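Wesament Community Storage: Frequently Asked Questions

Who may rent a storage unit at Wesament?

Units are available to any adult resident of the municipality and to registered community groups. Proof of address is required at the time of application. Businesses may apply for a unit in the Rostex building only, where loading access is available until 9 p.m.

How many units are there, and is there a waiting list?

Wesament manages 519 units across two buildings, Rila and Rostex. A waiting list is kept for each building, and applicants may join both. An offer remains open for 14 days, after which the unit is offered to the next person on the list.

What sizes are available?

Units are classed as locker, half or full. Floor plans are posted at the front office and are mailed on request. Ceiling heights differ between the buildings, and tenants storing tall furniture should ask for a viewing before signing.
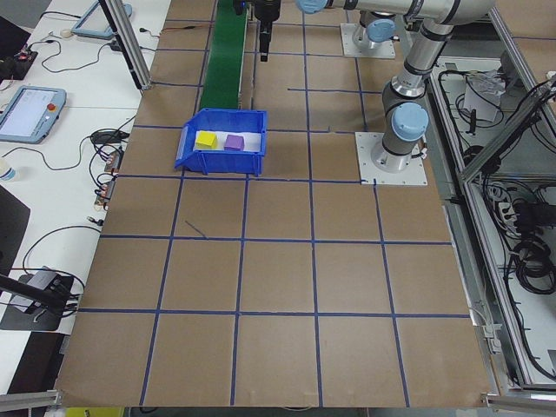 Rent is charged monthly and is due on the first business day. A deposit of $80 is payable on signing and is returned once the unit has been inspected and the keys handed in. Cheques should be made out to Wesament Community Storage.

What may not be stored?

Perishable food, live animals, fuel, propane cylinders, fireworks and paint thinner are prohibited in all units. Tires may be stored in Rostex — but not in Rila, where the fire load limit is lower. Tenants who are uncertain about an item should enquire before bringing it to the site.

How should small items be packed?

Small items should be kept in closed cartons or rigid bins, labelled on the side facing the door. Open-fronted bins are suitable for shelves but should not be stacked above shoulder height. A clean paper liner is recommended for light-coloured goods.

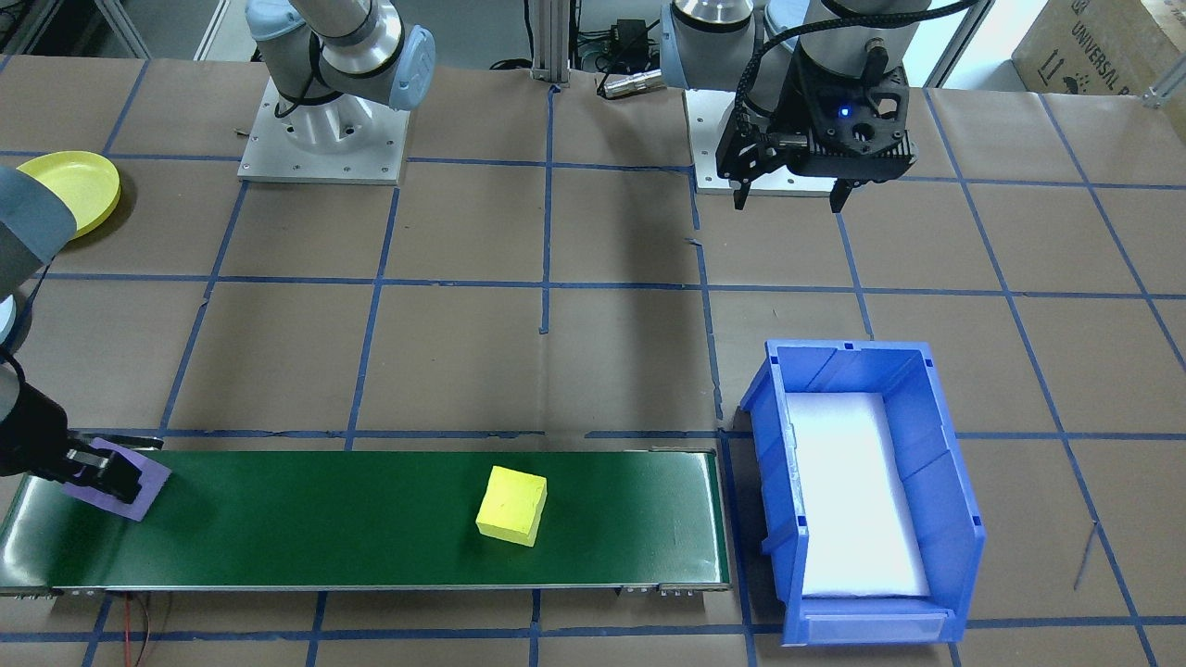
Purple sponge held in a two-finger gripper, with a blue plastic bin on the same table.

Is the storage area heated?

Rila is heated to prevent freezing. Rostex is not, and tenants should not leave electronics or musical instruments there over the winter.

May I insure my belongings?

Wesament's policy covers the buildings only. Contents remain the responsibility of the tenant, and many home policies extend to off-site storage. A copy of the policy certificate may be requested at the office.
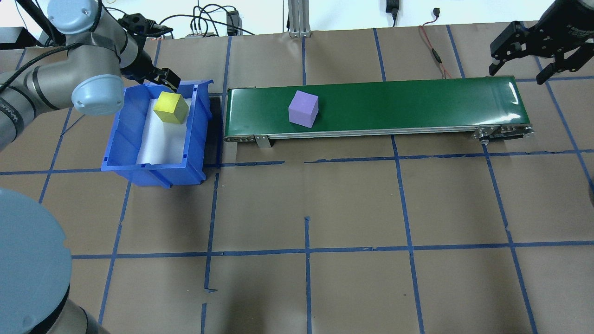 Blue parts bin with a paper liner and a yellow foam cube.

How do I end my rental?

Written notice of one full month is required. The unit must be swept and all shelving left in place. Questions about final accounts should be addressed to Valter Sæther, Tenancy Officer, quoting the unit number.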